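Join the Poverthorpe tea and talk survey

Do you live in Poverthorpe, or near enough to call it home? We'd love to hear how you drink your tea, who you drink it with and what it was like when you were small!

Plonder is a local history group and we are putting together a record of everyday food and drink in the town. Last year's bread survey brought in 2,230 replies, far more than we had room for in the booklet, and some of the best came from people who were sure they had nothing to say. So please don't be shy.

We are looking for 200 people aged 16 or over. You don't need to be a tea lover (coffee drinkers have strong views too, and we want them). Taking part means keeping a short diary for 15 days in May, on paper or online, and then coming along to one relaxed chat at the Moura Rooms on Fuvine Street. There's step-free access and the bus stops outside.

Bottled and iced teas count, and so do herbal ones, flasks on the allotment and whatever your gran kept in the tin.

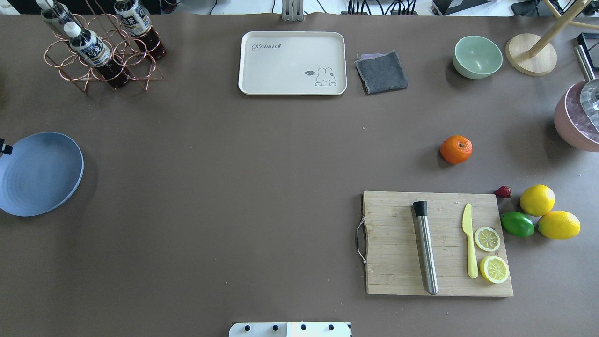 Diaries can be in any language you like. If writing is hard going, we can ring you instead and jot things down as you talk. Your name won't appear in anything we print unless you ask for it to.

We'll pay bus fares and there will be cake at every chat. To sign up, pick up a form from the library desk or the Moura Rooms by 19th April.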